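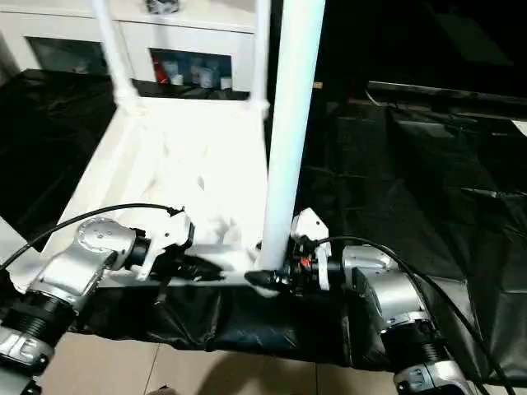 White posts up, black sheeting underneath.

Opinion > House and Home > Small Furniture

Build It Upside Down and Leave It There a While

I have a soft spot for furniture with its feet in the air. A little table on its back, legs up, paper all over the floor, somebody hunting for the bag of bits. I think it's the best look a cheap table ever gets, and I've been told more than once that this is a strange thing to feel strongly about. Fine! I feel strongly about it anyway, and since I've got the space this week I'm going to make the case.

My main complaint is with the way we treat small furniture as something to get over with. You order the side table, the plant stand, the two-tier rack for the bathroom, and the box comes on a Tuesday, and the whole goal is to have it upright and out of the way before dinner. We skim the sheet. We push the legs in standing up, with the thing wobbling between our knees, because turning it over and finding a spot on the floor would take another minute. Then it leans for the next six years and we blame the store.

I did exactly this with a rack from Fister, the discount place out past the car wash in Ginwood. It cost me next to nothing and I treated it that way. I put it together on the back porch, right side up, in bad light, with one leg resting on the doormat. It held towels for a year with a tilt you could see from the hallway, and every guest who used that bathroom straightened the towels on their way out, as if the towels were the problem. I was so sure it was junk. Then we moved, I pulled it apart, and I found one leg had never gone all the way in. A year of grumbling over a half inch of plastic.

So my position now is that anything with legs gets built on its back, on the floor, on top of something, with all the lights on. And I mean all of them. White plastic is terrible to look at closely. It bounces the light right back at you, and the seams vanish, and the little arrow that's supposed to tell you which way the leg faces might as well be printed in milk. I've started putting something dark down first (a black trash bag slit open works, so does an old yoga mat) and it makes a world of difference for finding the edges and for finding whatever you drop. Kneel on a folded towel. Take your time. The table isn't going anywhere, it has no feet on the ground.

The other thing I'd like to defend is the plain tapered leg, wide at one end and skinny at the other, with that thicker collar where it meets whatever it meets. Design people love to sneer at it. I read a piece a while back by someone who called white molded furniture "visual packing peanuts," and I've thought about that line far too often. What bothers me is the assumption that a thing has to show off to be worth looking at. Get your nose right up to a white leg and there's plenty happening. It goes bluish on one side and beige on the other. It picks up the color of the wall and your sweater. There's usually a tiny bump or a speck somewhere, and I like those too, the way I like a freckle.

I'll admit the Ferreira stool in my kitchen is what turned me around on this. I bought it for reaching the high cupboard and never looked at it once. Then one morning it was on its back on the counter while I mopped, with the sun coming in low, and I stood there with the mop like a fool and admired it. I've got a real wood table in the next room, handed down, dovetails and all, and I don't believe I've ever stopped mopping for it.
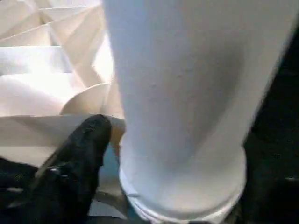

Against the power driver

Now for the part that gets me letters. Put the driver away. I know, I know, you got it for your birthday and it has its own case. But a small table with push-in legs or soft little screws wants hands, and a driver can't tell when enough is enough. You can. There's a feeling when a leg seats properly, a sort of thunk you get in the wrist before you hear it, and if you're leaning on a power tool you'll miss it completely. I have cracked exactly one tabletop in my life and I'll let you guess what I was holding.

Go around the legs loosely first, all of them, before you commit to any. I can't stress this one enough and I've lost friends over it (okay, one friend, and there were other issues). People want to finish a leg before they start the next, the way they want to finish one bite before taking another, and then the last leg won't line up and out comes the mallet. Don't hit it! Back everything off a little, wiggle, and try again. And don't hold a leg at the top and shove. Hold it down low, close to where it joins, so the push goes straight in. If there's someone else in the house, let them steady the other side. Two people can be a real nuisance on a bookcase, but on something this size a second pair of hands is lovely, provided they don't talk about the instructions.

I counted the comments the last time I wrote about furniture assembly, purely out of vanity, and there were 67, and I'd say most were from people who own a mallet.

What it costs to care

I can hear the objection, which is that all this fuss is silly for an item that costs less than a pizza. A reader in Mendham wrote to me along those lines in July. Her point was that she'd spent $2,509 on a dining set and that was the furniture she was prepared to be careful with, and everything else could take its chances. I see the logic. I also think she's got it upside down, if you'll forgive me. The dining set will be fine. It weighs as much as a cow, and two strong men carried it in and leveled it for her. The little rack by the back door is the one that gets kicked and overloaded and dragged across the tile with a wet boot on it, and it's the one you touch a dozen times a day without thinking.

I'd go further. I suspect most of us would be happier if we spent $1,000 less on the one grand piece and a lot more attention on the small stuff. I mean where it stands, whether it wobbles, whether the shelf is at a height your back can live with. You don't have to spend the money anywhere else. Go on a trip. Just get down on the floor for half an hour with the cheap thing and do it right.

And please, stop throwing the paper away first. This drives me up the wall. The box gets opened, out comes all that crumpled paper, and some tidy person has it in the recycling before a single part has been checked off. Small parts hide in paper. They roll into the folds and sit there. Leave the paper right where it lands, in a big messy heap next to you, until the table is standing on its own feet with nothing left over. Then shake out each piece and flatten it, and keep the better sheets. I use mine for wrapping glasses, for ripening pears, for lining the drawer where the potatoes go, and for kneeling on when I can't find the towel. My hall closet has a stack of it that I'm a little defensive about. 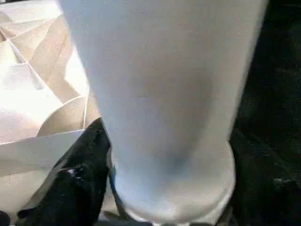
Paper at left, still crumpled. I'd leave it be.

Somebody is bound to tell me I'm romanticizing plastic, and there's a fair argument in there. I'd love it if every small table were made of something that could be sanded and oiled and passed along. A lot of them aren't, though, and they're already in our houses, and the kindest thing I can think to do with a thing that exists is put it together well enough that it lasts. The Fister rack is going on eight years now. It's in the laundry room with the bleach and the clothespins, straight as you please. I rebuilt it on its back on the bedroom floor in the new place, with the lamp pulled over on its cord, and I left it lying there overnight with its legs up because I liked how it looked from the bed. My husband stepped over it twice and had the good sense to say nothing.

So that's my pitch. Turn it over, turn the lights on, leave the paper. If you still want to write in about mallets, the address is at the bottom, and I do read them, usually with coffee and usually on the Ferreira stool.

Contact the Opinion desk | © The Ginwood Weekly, all rights reserved | Back to top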